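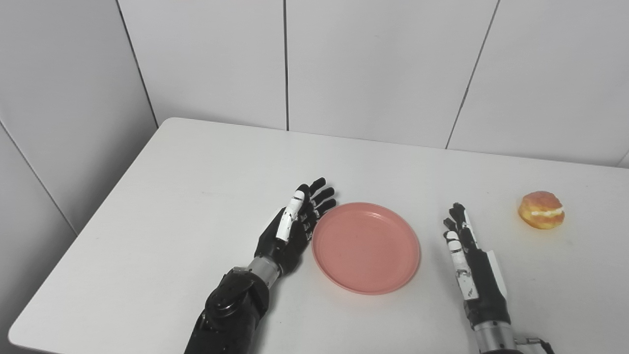
Aldo Melis wants to know why we can't just use the calendar method, given that his sister's cycle app has never been wrong. Her app has been running for 3 months. Give it time, Aldo.

**Week 5: Dating a pregnancy**

- Gestational age starts at the last period, so everyone gets two weeks of credit for a pregnancy that hadn't begun.
- The standard count assumes ovulation on day 14. Plenty of ovaries haven't read the textbook.
- Irregular cycles: trust the early ultrasound over the patient's dates, and over your own arithmetic.
- Implantation usually comes 6 to 12 days after ovulation. Testing on day 4 mostly supports the test industry.

Reading for Saturday: the Zandholm chapter, tables only. Redo problem 2 if you got a due date before the conception date. Several of you did.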